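Brarnila Shared Workshop Opens Arna Gripper Build to Members

Plans, parts list and simulator files to be available from June

The Brarnila Shared Workshop announced Thursday that its member-built robot arm, Arna, has moved from the design stage to bench assembly. The arm is being built at the workshop on Ardeleanu Street with hand tools, a drill press and the two printers already open to all members.

Arna is a tabletop arm with a reach of 62 centimeters and a two-finger gripper. It is intended for picking up objects of uneven shape, including stones, castings and garden finds, which members have asked to sort and photograph at the bench. The base and the first two joints have been assembled. The wrist is waiting on a replacement bearing, the first one having been ordered in the wrong bore.

"We set out to build an arm that a person could repair at a kitchen table," said Sebastian Tănase, project lead. "Every fastener in it can be bought at an ordinary hardware store, and I would like to keep it that way through the final version."

The project has 12 registered builders. Work takes place on Thursday evenings at 7 p.m., and members may reserve the bench at other times through the front desk. Builders who wish to work at home may borrow a joint kit for up to five weeks against a refundable deposit. Kits must be returned with the motor leads labeled.

Before parts are printed, each change to the gripper is tried in Pladero, the simulator written by workshop members for this build. Pladero runs on the two shared computers in the back room and on most home machines. It does not yet handle soft objects, and cable drag on the wrist is entered by hand. Reported faults are listed in the project binder next to the printers.

The plans will be released in June under terms that permit copying for personal and classroom use. Membership is not required to download them. Persons wishing to join the build should complete the workshop's safety session first. 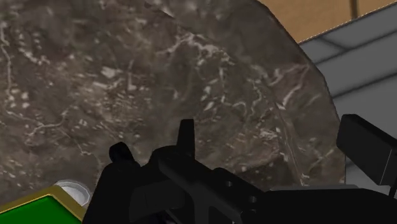
Gripper trials in Pladero will continue while the wrist is completed. The current tests place the black gripper close to a large, brownish-gray rock with pale veins, and builders are using its curved, slightly bumpy outline to choose approach angles for the fingers. Comments on the gripper drawings may be left at the front desk or brought to any Thursday session.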